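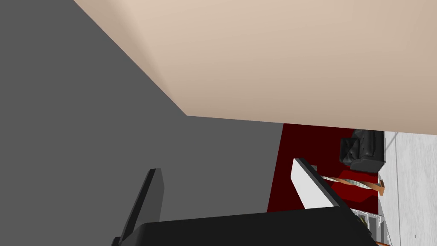 **Jurić Laboratory, Mobile Manipulation Course**
Notes for Unit 5: Faults during door opening
Instructor: Uldis Lukoševičius

Read these notes before the lab. You will need your own copy of the run log from November.

## The task

The two-armed robot starts inside the Potico house model. It has to take hold of the handle on the yellow door with its right gripper, turn it, and swing the door open while the base moves back out of the way. The left arm has no job in this task and should stay clear of the door and the furniture.

Motion is planned by Skivier. Grasp checking and the stop logic are in a separate module called Pirar. Keep the two apart in your reports. Last term several groups blamed the planner for faults that were in the checking code.

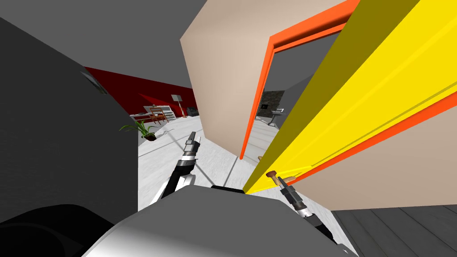 The sequence has four stages: approach, close, turn, pull. Pirar must confirm each stage before Skivier is allowed to begin the next one. Most of what follows concerns the step from close to turn.

## What failed

We ran the task 17 times with the same settings and small changes in the starting position. In 8 of those runs the robot did not finish.

| Cause | Runs |
|---|---|
| False grasp confirmed | 5 |
| Base drift during the pull | 2 |
| Not explained | 1 |

**False grasp.** Pirar read the gap between the fingers and nothing else. If the gap was larger than zero after the close command, it reported a grasp. That rule also accepts a finger that has jammed against the door face, and it accepts a close command that timed out halfway. In all five runs the fingers were beside the handle when the turn began. The wrist rotated freely, the pull started, and the base backed away from a door that was still latched.

**Base drift.** Here the grasp was good. The base moved back faster than the door could follow, and the arm was pulled toward the end of its reach. The force at the wrist climbed past the limit. The stop came, but it stopped the arm only. The base kept its last velocity command until the run timed out.

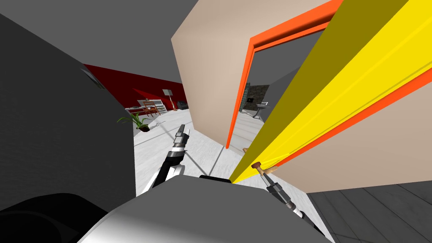
The second fault happened in fewer runs, and it is the more serious of the two. A false grasp wastes a run. A base that keeps driving after a stop can drag the arm, damage the door, or hit a person standing behind the robot. In simulation the cost is a failed run. On hardware you would be reaching for the emergency stop button.

## Changes made

1. A grasp now needs three things: a finger gap within the expected range for the handle, contact reported on both fingers, and a close command that ended normally.
2. After closing, the robot makes a short test turn. If the wrist meets no resistance, it opens the fingers and goes back to the approach stage.
3. A stop from any part of the robot now sets the base velocity to zero and holds it there until the operator resets the run.
4. The left arm is included in the collision check at every stage, even though it is idle.

Item 3 should have been in the first version. The stop was written when the arm was tested on a fixed stand, and it was not reviewed when the arm was moved to the mobile base. 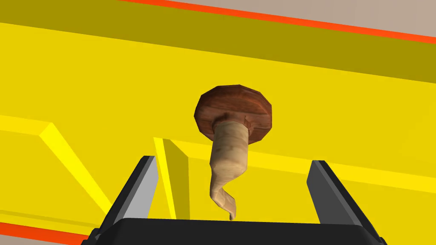
The remaining run is still open. The log shows a confirmed grasp, normal wrist force, and then a gap in the contact data before the stop. It may be a logging fault. Do not put it under either of the other causes without evidence.

## For the lab

- Find the first log entry in each failed run where the reported state and the measured state disagree. Write down the time.
- Rerun one false grasp case with the test turn switched off, then on. Compare the wrist force.
- Trigger a stop by hand during the pull and check that the base command goes to zero.
- Write half a page on the unexplained run. State what extra data you would record.

Work in groups of 2. Hand in the marked log together with your half page.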